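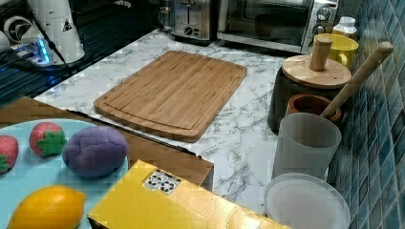 Electricity is a kind of energy that moves through wires. It travels from a power station to your town, then to your street, and at last to the outlets in your walls. Once it arrives, it can be turned into light, sound, movement or heat. Many kitchen machines are made to turn it into heat. A toaster and a toaster oven, standing side by side at the back of a counter, both do this job, and each has a knob or dial on the front.

How does a wire get hot?

Everything is made of tiny parts called atoms. Inside atoms are even smaller parts called electrons. When a machine is switched on, electrons begin to drift along the metal wire. In a thick copper wire they move easily, and the wire stays cool. Some metals make it harder for them to pass. The electrons bump into the atoms again and again, and the atoms shake faster. Shaking atoms are what we feel as heat. Scientists call this resistance.

You can feel something similar with your own hands. Press your palms together and rub them quickly for a few seconds.

What is a circuit?

Electricity needs a complete path, called a circuit. A switch opens a gap in the path or closes it. When the gap is open, the current stops, and the lamp goes out or the heater begins to cool. Metals are good conductors, so electricity passes through them well. Plastic and rubber are insulators — they hold it back. For this reason the cord of a lamp has metal on the inside and plastic on the outside.

Electricity in Porkstead

Visitors to the Porkstead Power Museum can see a model of the old Vikach water station, built with 34 tiny lamps. Falling water turns a wheel, and the wheel turns a generator. The real station once sent power to 200 homes. Our education officer, Roksolana Kravets, shows the model to school groups each October.

Staying safe

Electricity can hurt people badly. Never put a fork, a knife or a finger inside a toaster or an outlet. Keep cords and plugs away from water, and do not touch a plug with wet hands. If you see a broken cord, leave it alone and tell an adult right away. Outdoors, stay far from fallen power lines — even if they look harmless.

Words to know

Conductor: a material that lets electricity pass easily.
Insulator: a material that holds electricity back.
Generator: a machine that turns movement into electricity.

Page reviewed Dec 6, 2019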